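Textile handling notebook, Clirnstead house
January 22, 2025
Bedroom, soft goods: fleece, tracksuit top, quilt

Carried over from last entry: shelf in the Damville wardrobe measured again. Clear height between shelves is 22 cm at the front and slightly less at the back where the batten is. Clear width 70 cm. The earlier sheet had the width to the outside of the frame, which is no use to anyone. Corrected in pencil on the sheet and here.

Aim for the day: settle the fold for bulky tops, so that two stacks sit side by side on the shelf without the sleeves working out of the sides. Thin tops were finished last time and are not repeated. Working height for a finished stack is 14 cm. That leaves room to get a hand in over the top, and leaves the quilt its own space on the shelf above.

Surface: bed, made up with the quilted bedspread (white to cream, purple flowers). Bedspread pulled flat to the foot before starting and tucked at the far side only. The quilting gives some grip, which helps with fleece and hinders anything smooth. The red tracksuit top slid less than it did on the table in the other room, but it still has to be squared up after the second fold. The print is a nuisance for judging whether an edge is straight. Used the quilt stitching as a guide where it could be seen and otherwise judged by eye.

Order of work:

1. Flowered quilt rolled and put up towards the pillow.
2. Red top folded and laid beside the quilt.
3. Grey fleece.

Rolling the quilt first is an improvement. Previously it was left until last and everything folded had to be moved off the bed again to make room for it. Rolled, it takes up the pillow end and leaves the middle of the bed clear. It is not tight enough to stay rolled if carried under one arm. Needs a tie or a strap. There is cotton tape in the Ketilsson box, cut too short for this quilt; longer lengths to be cut from the reel.

Red top: body flat, front down, sleeves laid straight across the back, sides in, then bottom to collar in two folds. Stripes end up along the edge, which makes a convenient check: if the stripes wander, the sides have gone in unevenly. Done twice. First attempt put one side in too far and the stack leaned. Second attempt acceptable. No further work on this one.

Grey fleece: the awkward item, and where most of the session went. The fabric is soft and thick, pilled with wear, and does not take a crease. It will stay roughly where it is put but has to be pressed flat at each fold before the next, otherwise the air in it lifts the top layer and the whole thing relaxes into a mound. The sleeves ruck up badly. They bunch into ridges and will not lie flat when pulled from the cuff alone, so the upper sleeve has to be held while the lower part is drawn out.

Grey fleece on the bedspread, two points in the session.
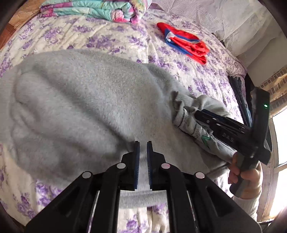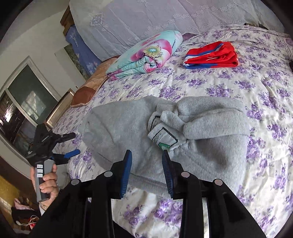 Three ways of dealing with the fleece sleeves were tried.

Method A, sleeves straight across the back, as for the red top. Quick. Leaves a thick bar across the shoulders where both sleeves cross, and the stack comes out wedge-shaped. Over the 14 cm line at the collar end once a second fleece goes on top. Rejected for anything with a lining or a heavy pile. Still right for thin tops.

Method B, sleeves folded down the length of the body, cuff towards the hem. Better. The thickness is spread along the sides and the middle stays thinner, which suits the final fold. Fault: the cuffs project past the hem on a long-sleeved garment and have to be turned back, and the turned-back part springs open. Pressing it for a few seconds improves matters but does not cure it.

Method C, as B, but with the cuff turned back first, before the sleeve is laid down. The sleeve then traps its own cuff. One extra movement at the start and one fewer at the end. Came out flattest of the three. Slower on the first few goes and then no slower than B. Adopted.

Written out in full for the sheet on the inside of the wardrobe door:

Lay the garment face down with the collar away from you. Smooth from the middle outwards. Do the sleeves separately, holding at the shoulder and drawing the slack down to the cuff until the ridges are out. Turn the cuff back by a hand's width. Bring the side in as far as the edge of the collar, lay the sleeve down along it, and press. Repeat for the other side. Press along the whole length. Hem up to the middle, press, then over to the collar. Turn the parcel over and square the corners.

Remarks on the above. "Smooth from the middle outwards" matters more on fleece than on anything else tried so far. Smoothing from one side to the other simply moves the surplus along until it forms a ridge at the far edge, and then the fold is made over the ridge. The hem band is ribbed and pulls in narrower than the body. If it is left to itself the bottom of the parcel is narrower than the top. Stretch it lightly before the first hem fold. Do not overdo it, as it only pulls back in under the fold and takes the side with it.

The small green mark on the garment is handy as a reference. It shows at once whether a sleeve has rolled over on itself while being drawn down. Where there is no mark of this sort, use the seam.

Care label: to be copied on to the card for this garment. Card still blank. Wash details for the red top are also missing. Both to be done before anything goes into longer storage. Nothing with a blank card goes in the Ketilsson box.

Weights. Kitchen scale brought up, maximum 1,000 g, adequate for single tops. It will not take the quilt, and weighing the quilt in parts over the edge of the pan gave a different answer each time, so those readings have been struck out. Use the luggage scale from the Fulis kit with the quilt in a pillowcase. The top weights go on the cards and are not repeated here.

Stack trial on the Damville shelf. Two thick tops by method C, one on the other, collar ends opposed. Height within the line after settling overnight under nothing but its own weight was not tested today and should be. Height immediately after placing was within the line at both ends. With collar ends together, the stack was over at the back. So: alternate the collars. Added to the sheet.

Side clearance between the two stacks is sufficient for a hand, though only with the fingers flat. Taking out the lower item without disturbing the upper one is not possible with fleece. The surfaces cling and the upper one comes along. Tried a sheet of tissue between them, which works once and then creases. A thin card might be better. Low priority, as stacks of two are easily lifted out whole.

Bed height. Working from one side of the bed is tolerable for a single garment and tiresome for a run of them. The far sleeve is the difficulty: it has to be drawn out at arm's length, and the tendency is to pull it towards the body, which skews the shoulders. Turning the garment round on the bed between sleeves cures this and costs a few seconds. Walking round the bed is worse, given the gap at the wall side. The far tuck of the bedspread held well. The near side crept a little and was pulled straight between goes.

Lint. The fleece sheds. Shake out the bedspread at the end of each session and do dark items before fleece, never after. Lint roller is nearly finished; refills to order.

Pillow: left where it was at the head of the bed. The rolled quilt half covers it, which is fine for folding but means the quilt has to come off first when the bed is put back. Consider standing the pillow on the chair.

Changes to the folding sheet:
- shelf width corrected to 70 cm
- method C for all thick tops, method A kept for thin
- collars alternated in the stack
- quilt rolled first, towards the pillow
- dark items before fleece

Open:
- settle test, two-high stack, left overnight
- tape for the quilt, cut to length
- both care cards
- card or other slip sheet between fleeces
- whether method C works on a garment with a stiff collar; none available at Clirnstead, ask whether there is one in the Fulis store

Next session: scarves and the rest of the knitwear, then the upper shelf. Measure the batten properly before starting, the back clearance above is by tape held at an angle and is not good enough to plan the quilt round.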